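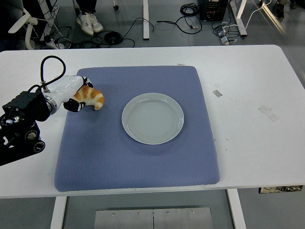 Trivolthorpe Mill Open Day

I have wanted to get inside the old flour mill at Trivolthorpe for years, and last Friday I finally did! They open the whole place to visitors once every June, and if you like bread even a little you should go.

We got there just after nine and there was already a line down to the bridge. Parking is in the field behind the Andon bakery and costs nothing. Bring boots, the bottom half of that field was a swamp.

The tour starts at the top, in the bin loft, and it's 123 steps to get there (the guide tells you the number before you start climbing, which is either kind or cruel). The grain comes in through a chute and drops floor by floor, getting cleaned and rolled and sifted on the way down. The roller stands on the second floor are the stars. They're painted dark green, they hum so low that you feel it in your teeth, and on a full day they get through 4000 pounds of wheat. Our guide scooped up a handful from each stage and passed it along the group – coarse, then gritty, then so soft it squeaked between my fingers.

The sifter room was my favorite. The big boxes swing from cane rods, all in step, and the floor sways a little with them. I could have stayed an hour. The mill grows two wheats on its own land, Mengal and Riller, and you get to smell both flours side by side. Mengal is mild and a bit milky. Riller is nuttier and darker, and that's the one I carried home, five pounds of it, down all those stairs. 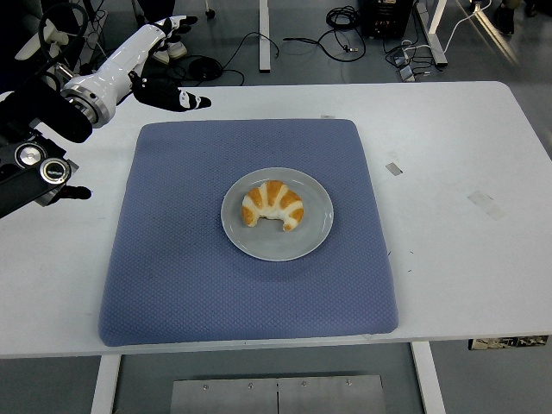

Mengal is the flour for pastry, or so the woman at the baking table told us. It has less pull to it, so the dough rolls out thin without springing back at you, and the folds stay apart in the oven. I'm sold on it now. Look at the stripes on a croissant, that glazed orange crust with pale bands of dough in between, and you can see why people get fussy about how it's rolled. I asked far too many questions about butter and she answered every one of them!

Lunch was soup and a roll in the yard. The shop takes cards but the soup stand doesn't. Tours leave every half hour and each group is small, so put your name down as soon as you arrive. We left at two and the line was still at the bridge.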